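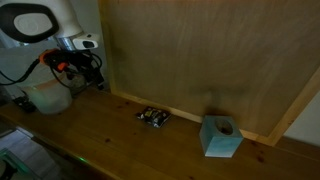

How many demonstrations do I need to record before the arm can do a simple pick and place without me?

Plan on 200 good ones for a single task with the objects moving about a bit between goes, and then look at where it fails before you record any more.

I've put that at the top because it's the question that comes up most on this list, and Kwadwo asked it again on Saturday with a few others attached. His message is quoted below and I've tried to take it bit by bit. Sorry for the length, I had a pot of tea and a quiet evening.

Kwadwo Quansah wrote:
> Hello all, first post here. I've been driving our arm by remote
> for a fortnight, packet into the cube or packet next to the jug,
> depending on the day. I have 215 recordings and the thing still
> hovers over the packet like it's shy. Should I switch to moving
> the arm by hand? Also, do I throw out the recordings where I
> fumbled? And does it matter that two of us took turns?
> Thanks, Kwadwo

Welcome, Kwadwo! Good first post, and please don't be discouraged, because hovering is just about the most common complaint we get.

On the hovering. My guess is that it comes from you. When you drive by remote you can't feel the table, so you stop above the packet, have a little think, and then go down. Do that in every recording and you've taught the arm that stopping and thinking is part of the job. I did exactly the same at Justmont with foil sachets, and when Adjoa Amegashie went through my recordings she found I was sitting still for a good third of each one. She trimmed the pauses out, we trained again on the same recordings, and the arm went down much more willingly. Try that first, it costs you nothing but an afternoon.

A crinkly packet lying flat is also a mean thing to start on. The shine changes every time you nudge it and there isn't much of an edge to get hold of. If I were you I'd spend a day with something chunky, a block or a cork or a rolled-up sock, only to find out whether your setup is sound. If the arm can do the sock and can't do the packet, you know where your trouble is.

On moving it by hand. I'm fond of it, and for wiping or pressing or anything where you need to feel the push, I wouldn't do it any other way. The snag is that your hands and sleeves end up in the camera view, and they won't be there when the arm runs on its own. Some people record only the joint positions and then play the motion back with nobody near it to get clean pictures. That works nicely if the object stays exactly where it was, so put a bit of tape down. For picking up light things I'd stay with the remote and practise more. Nana Baidoo makes every new person at Skenus do an hour of driving with the recording switched off, and I think she's right.

On the fumbles. Keep the ones where you missed, noticed, and went back for it properly. Those are worth having, as they show the arm how to get out of a muddle. Bin the ones where you knocked something over or gave up halfway. I label mine good, recovered and rubbish as I go – if you leave it until the end of the week you won't remember which was which, and then you're watching the lot again with a sandwich.

On taking turns. Two people is fine if you agree on how it's done. Same side to come in from, same height to let go, same place to finish. Amra Vukadinović and I once did a whole batch where she came at the object from the left and I came from the right, and the arm learned to go straight up the middle and bump it. We laugh about it now. Also, your "packet into the cube" and "packet next to the jug" are two tasks in my book. Unless you're telling the arm which one you want, it has no way of knowing, so split the 215 into two piles and see how many of each you really have. I suspect that's half your answer.

One last thing, do write down where the lamps were. Low evening light and bright morning light are different worlds to a camera, and either is all right so long as the arm has seen it.

Maricica has a short trimming script from the Brirorstead work which she's happy to share, so give her a shout on the list. And do let us know how the sock goes!

Warm regards to everyone,
Bognár group, remote driving bench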